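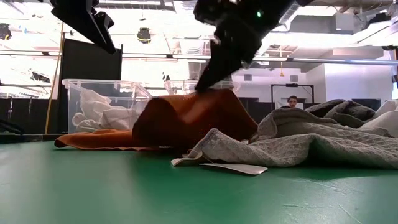 Towel sorting by teleop, week two, and I need to whine about pile episodes. My task is pull one cloth off a mixed heap, lay it out, fold it, bin it. The laying out and folding I can do half asleep by now. Separating is what kills me. Look at how the orange one runs down behind the gray waffle towel on its right side. From where I sit I've got one fingertip on the top edge of the orange and no idea what's caught on what back there. If I pinch and lift, is the gray coming too? I've been doing a slow lift, then a little wiggle, then a second grab with the other arm, and my episodes are coming out way longer than everybody else's. So how do you all demo this? Wiggle or no wiggle?

Setup is two arms, leader-follower, no force feedback. We're supposed to hit 595 good episodes before the end of January and I'm at 475 if they accept all the wiggly ones (they won't).

- lintroller_kay

No wiggle. Please, no wiggle. I'm on the training side and I've watched what the policy does with it. It doesn't learn "wiggle if something is stuck," it learns "wiggle," and then you get an arm standing over a perfectly free washcloth shaking it like a maraca. If you're not sure what's attached, lift straight up, higher than you think you need, and let gravity do the sorting. Whatever's going to fall off falls off.

- grumblefork

I disagree with grumblefork and we've had this fight before, lol. Straight up works with thin stuff. Waffle weave grabs onto everything. With those I drag sideways first, low, a hand's width or so, and THEN lift. Looks ugly on the replay but the neighbor stays put most of the time. And a drag is one motion, so it's the same every time, which should keep the training people happy.

Also which cloth do you go for first? I always take whatever is on top and never the prettiest color. When I started I went for the bright one every single time because my eye went there, and our policy picked up the habit. Took us ages to figure out why it ignored anything dark.

- Adesuwa Ibrahim

Oh no. Adesuwa, I 100% do that. The orange is just so easy to see! The charcoal one sitting behind the gray towel is basically a blob on my monitor, I can't tell where its edge is until I've already got hold of it.

- lintroller_kay

Then put the blob first for a couple of hours. I mean it. Do a block where you only start with dark cloths and you'll get better at finding the edges. Turn your monitor brightness up too, ours was way too low and the charcoal stuff just disappeared.

- Adesuwa Ibrahim

Different take: why are you picking in the middle of the cloth at all? Go for a corner. If you can see a flat bit lying on the table with its edge showing, like the left side of that orange one, start there. You grab the edge and peel it back toward the pile and the overlap takes care of itself. I did laundry demos at Plurkis for a year and we got told to peel whenever there was a visible edge and top grab only when there wasn't.

Downside, you need a decent angle on the finger or you just push the edge along the table. Come in nearly flat. On a slick tabletop it'll skate away from you, so do it slow.

- bobbinhead

Peeling is nice for humans and miserable on hardware. A finger coming in nearly flat is a finger scraping the table. We chewed through 8 sets of fingertips at my last place doing edge grabs on a hard top, and the arm faulted out constantly. I'd only teach it if your gripper has some give to it. Does yours, Kay?

- grumblefork

Not much give, they're pretty stiff. And yeah the table has scratches on it already, some of those are definitely my fault from the first few days. I tried bobbinhead's peel this morning anyway. It's great when I hit it, but I miss a lot and then I've got a demo where the first half is me poking at an edge. Do you keep those? Our guide (it's the Vandenberghe one, if anybody's used it) just says "discard failed episodes" and doesn't say whether a miss followed by a good grab counts as failed.

- lintroller_kay

Keep one miss, toss it if there's more than one. A recovery is useful, the robot's going to miss too and it has to have seen somebody back off and try again. But back off for real. Open, go up, look, come down. Don't just hover there nibbling.

- grumblefork

^ this I agree with, mark the calendar.

I'd tag them separately if your recorder lets you. Pillance has a note field per episode and I type "miss" in it, takes 5 seconds. Then whoever trains can leave them in or out.

- Adesuwa Ibrahim

Can I ask a dumb one while we're here? What do you do with tags? My towels have these flat care tags that stick out and I keep grabbing the tag by accident. There's a white one poking out from under the gray towel in Kay's pile, so I assume you get this too.

- novice_nils

Not dumb. Tag grabs get deleted, at least on my team. The cloth hangs from one tiny strip and you can't lay it out from there. Worse, it's white and easy to see so the policy loves it. We ended up cutting the tags off half the towels and leaving them on the rest, so it still sees them but isn't surrounded by them.

- bobbinhead

We weren't allowed to cut them, the customer wanted everything the way it comes out of the dryer. So I approach from the side away from the tag. Adds a bit of time per episode, whatever.

- Adesuwa Ibrahim

Ok trying this for the rest of the week: top cloth first, drag then lift for the waffle ones, straight lift for everything else, peel only if the edge is lying flat and I've got room. One miss allowed. I'm on the Lanov rig until 4 pm, then somebody else gets the seat, so I'll post my episode lengths tomorrow.

- lintroller_kay

Post the replays too. I want to see the drag before I admit anything.

- grumblefork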